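Section 6: Setting Up and Using the Tarix Heated Airer
Fistonside Halls of Residence — Resident Equipment Guide
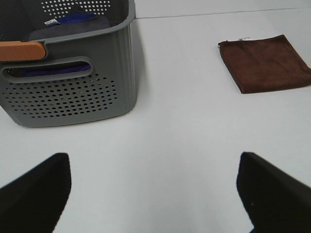
6.1 Before first use

The airer is supplied folded, with its mains lead secured to the lower rail by two fabric ties. Residents should read this section in full before connecting the appliance to the supply. The airer is intended for indoor use only and must not be placed in a bathroom, shower room or covered balcony.

1. Remove the fabric ties and unwind the lead completely.
2. Stand the airer upright on a firm, level floor.
3. Draw the two legs apart until the locking bar drops into its catch. A click should be heard.
4. Raise each wing in turn and fit the support strut into the slot beneath it.
5. Press down lightly on both wings. If either moves, repeat step 4.

Note: The left strut on older units is stiff. It may be eased into place with the palm of the hand. Tools must not be used.

6.2 Positioning

Leave a clear space of at least 70 cm between the airer and any curtain, bed or upholstered chair. Doors and escape routes must remain clear at all times. A window in the room should be opened slightly while the airer is in use, or the Barua extractor set to its low speed.

CAUTION: Do not use an extension lead. Do not run the mains lead beneath a carpet or across a doorway.

6.3 Loading

1. Spin all items before loading. Dripping garments must not be placed on the rails.
2. Spread the items evenly, beginning with the centre rails.
3. Place heavier articles, such as towels and jeans, over two rails.
4. Hang shirts from the end hooks, using plastic hangers.

The total load must not exceed 21 items of ordinary clothing or the weight printed on the rating label, whichever is reached first. Wool, silk and anything with a rubber backing should be dried flat elsewhere.

6.4 Operation

1. Plug the airer into a wall socket and switch on at the wall.
2. Press the power button. The green lamp will light.
3. Turn the timer to the required setting. The longest setting is 6 hours.
4. Turn thick items over halfway through the cycle.

The airer switches itself off when the timer reaches zero. Allow the rails to cool before folding — they remain warm for some time after the lamp has gone out.

6.5 Faults

If the green lamp does not light, check the wall switch and then the timer. If the lamp flashes, switch off at the wall, unplug the airer and report code 37 to the accommodation office. Repairs are carried out by Skametier under the service agreement, which is renewed each May. Residents must not open the control housing.

Questions concerning this section should be addressed to Parveen Abeysekara, Residential Services.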